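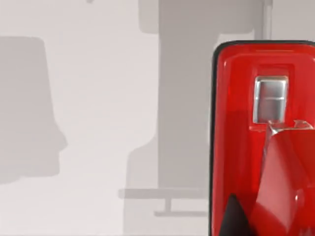

Proro two-arm bench build – sim first, or just bolt it down?
Stendham Shared Workshop forum > Robots and Automation

benchgremlin
Posted Mon 28 March

OK, I'm finally starting a proper build log for Proro, the two-arm bench I've been going on about in the open nights! The plan is a pair of small arms facing a shared tabletop, both able to pick up a part, pass it across and hold it steady while the other one does something to it. Mostly I want it to hold things while I solder, but I'd love it to load screws into the little drawer units one day.

I've been building the whole cell in simulation before I cut any wood. I have 617 grasp attempts logged so far, and I can already see that my first table layout was wrong. The arms were so close together that their elbows fought over the middle, and I'd have found that out with real motors and real swearing.

Next job is sorting the finger shape. I'd love opinions on whether I should keep going in the sim or get the base plate made and start learning on the real thing.

flatwasher
First: very cool, and please keep posting. Second: I'd bolt it down now. I spent a whole winter on a simulated arm and it could stack blocks all day. Then I built it and the shoulder sagged under its own weight, the cable snagged on the elbow, and the fingers slid off everything. A simulated table is perfectly flat and a simulated screw never works loose.

halfstep_hal
I'd go the other way, at least for two arms. With one arm you can get away with poking it and seeing what happens. With two, your first bad command can drive one into the other, and then you're printing new links all weekend. I did my Skekex build that way (one arm, homebrew controller) and even that chewed through three wrist brackets before I wrote proper joint limits.

benchgremlin
Three brackets, ouch. What did you set the limits from in the end, the printed stops or what you measured with the arm in place?

halfstep_hal
Measured. I moved each joint by hand until a cable went tight or something touched, wrote the angle down and backed off a bit. The printed stops were all wider than what the wiring would put up with. Do the same on yours with the gripper fitted, and then again with something in it.

moss_and_motors
Chiming in from Buenaventura, where I have the same sort of thing in a spare room! Can I ask what you're using as a test part? I started on cubes and they made me far too confident. Anything with a curved top will show you in five minutes whether your fingers are any good.

benchgremlin
Good timing, I switched to an awkward one last night. It's narrow and long with a rounded top, bright red so I can find it against the white table, and I want it standing on its narrow end. The fingers come in from both sides and lean toward each other on the way down. I'm really pleased with the pose, even if it took me ages to get there. The other arm is parked well off to the left for now.

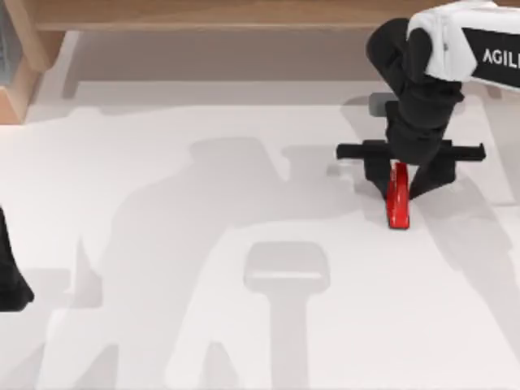 quietsolder
How do you stop the fingers from tipping a tall part over when they close on it?

halfstep_hal
Bring both fingers in at the same slow speed and grip a little above the middle of the part's weight. If one finger touches first, let the wrist give slightly sideways so it can center itself before the grip tightens. Soft pads help too. I glue on strips cut from an old bike tube and replace them when they go shiny.

quietsolder
Thanks! The wrist giving way is the bit I was missing. Mine is stiff as a post and the first finger just shoves the part over.

flatwasher
See, this is my point though. The pad material is doing half the work there, and the sim has a single number for it that someone typed in. How do you know it's right?

benchgremlin
I don't! I've been sweeping it. I run the same grasp with slippery, medium and grippy pads, and if it only works on grippy I throw it out. I'm up to 23 different finger angles on that and the steep ones drop out fast.

moss_and_motors
Sweeping is a good habit. I'd vary the mass and the starting position too, and nudge the camera a little each run if you're using vision. My detector got very attached to one camera angle. Shadows as well. I trained with one fixed light and then it lost parts as soon as an arm passed between the lamp and the table. I ended up rendering 2,645 frames with the light moved all over the place, and that fixed most of it.

benchgremlin
Oh, that's useful. I've got the light nailed in one spot and haven't touched it since I set the table up. Adding that to tonight's list.

flatwasher
Fine, the light thing I'll give you, that's miserable to do by hand. I still say make the base plate. You can run the sim in the evenings and have a real arm on the bench to check it against. Even one joint! Hang a known weight off it, see how far it droops, and put that number back in your model.

halfstep_hal
I can agree with that. One arm on the bench, two in the sim, and the second real arm only goes on once the limits are in and the stop button has been tested. Put the button where your elbow can hit it.

benchgremlin
Sold. I have an offcut of 18 mm birch ply that should do for the plate, and the workshop drill press is free on Thursday evening. I'll do the droop test on the shoulder first and post the numbers next to what the sim predicted, however embarrassing.

moss_and_motors
Use threaded inserts in the ply, you'll be taking that arm off more often than you think. What weight are you going to hang on it?

benchgremlin
Whatever's in the kitchen drawer that I can put on the scale first. Probably a bag of rice.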